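How to clear out a pantry and put it back so it stays usable

Quick version first, I'm writing this between loads of dishes. Empty it all. Wipe. Sort. Put back less than you took out. If that's enough for you, go. Otherwise keep reading.

What you need

Trash bags. A box for stuff you're giving away. Two rags, one wet one dry. Warm water, dish soap, a splash of white vinegar. Marker and masking tape. A step stool if your top shelf is like mine. A clear table or a clean bit of floor, bigger than you think.

Time: an afternoon for a normal closet pantry. Cabinets go faster, you can do one and quit.

Step 1. Empty it

All of it. Don't do one shelf at a time, I've tried, you just shuffle cans from the left to the right and feel busy. Start at the top and work down so crumbs fall on shelves you haven't wiped yet. Heavy stuff on the floor, glass on the table, pushed back from the edge.

Don't read labels yet. You will want to. Later.

Step 2. Group as you go

Cans together, pasta and rice together, baking stuff, snacks, oils, spices, breakfast. One pile for "what is this." Mine had a bag of brown powder in it with no label. Cocoa? Gravy mix? Out it went.

Step 3. Dates

Now read the labels. Best-by dates on dry goods are mostly about quality, so plain pasta a little past date is usually fine if the bag is sealed and there's no bugs. Old oil, smell it. If it smells like crayons, toss. Nuts and whole wheat flour go off faster than people expect. Cans that bulge, leak or have a deep dent on the seam, toss, and don't open them to check.

Spices over 2 years old won't hurt you, they just taste like dust. Rub some between your fingers. No smell, no keep.

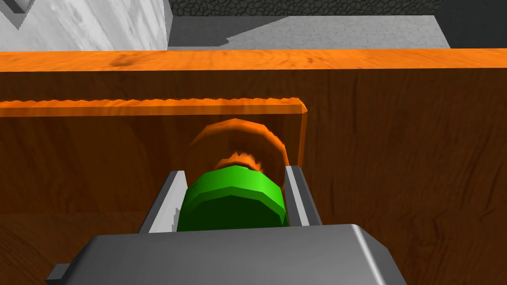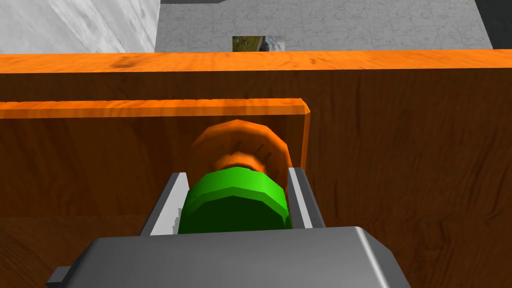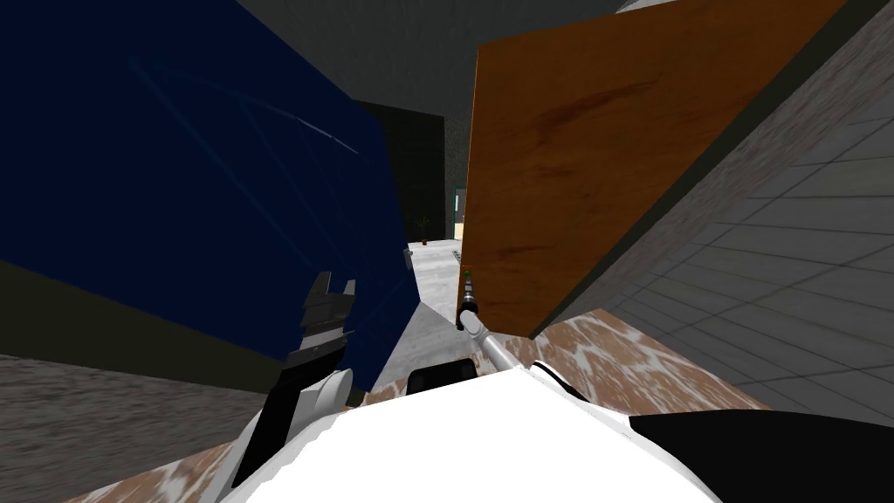 Zarnholm, May

Step 4. Bugs

Look for webbing in the corners of flour and cereal bags, tiny holes in the plastic, little moths. If you find any, everything open in that group goes in a bag, tied, straight to the outside trash. Vacuum the shelf corners and the peg holes, then empty the vacuum outside too. Don't spray bug killer where food goes.

Anything new that comes in as grain or flour, I freeze for a few days before it goes on the shelf. My neighbor Sofia Torres got me doing this and I haven't had a moth since.

Step 5. Wipe

Wet rag, soapy water, top shelf first. Undersides too, and the lip at the front were syrup runs down. Sticky rings: lay the wet rag on top, go do something else, come back. Vinegar water last, then dry rag. Leave the door open till the shelves are really dry, 30 minutes at least. Damp shelf plus cardboard box equals mold.

Shelf liner if you like it. I don't, it curls.

Step 6. Containers, or not

Don't buy any yet. Please. Live with the new layout for a couple weeks first. I bought a set of Adari canisters before I measured and the tall ones didn't fit under the second shelf. Still annoyed.

When you do buy: square beats round for space, wide mouth so a measuring cup goes in, lids that fit more than one size. Clean jars are fine for small stuff. Cut the cooking directions off the bag and tape them to the back.

Label with tape and marker. Write what it is and the month you opened it.

Step 7. Put back

Eye level: what you cook with every week.
Above that: light stuff, paper goods, extras.
Below: heavy cans, big bags, the slow cooker.
Floor: nothing if you can help it. Onions and potatoes in seperate baskets, away from each other.
Door: spices, packets, foil.

Older stuff in front, new behind. One row of cans per kind so you see when you're low. Leave a gap on every shelf, a hand wide or so. You'll need it next grocery run.

Step 8. The give-away box

Unopened and in date only. Call the food pantry first, ask what they take. Put the box in the car today or it'll live in your hallway.

Keeping it up

Before each shopping trip, look in. Takes a minute. Move the front row forward, check the open bags are clipped. Wipe one shelf when it looks bad. Full empty-out once a year, spring works for me.

Got a question, leave it below. I'll do the fridge next, whenever I get to it.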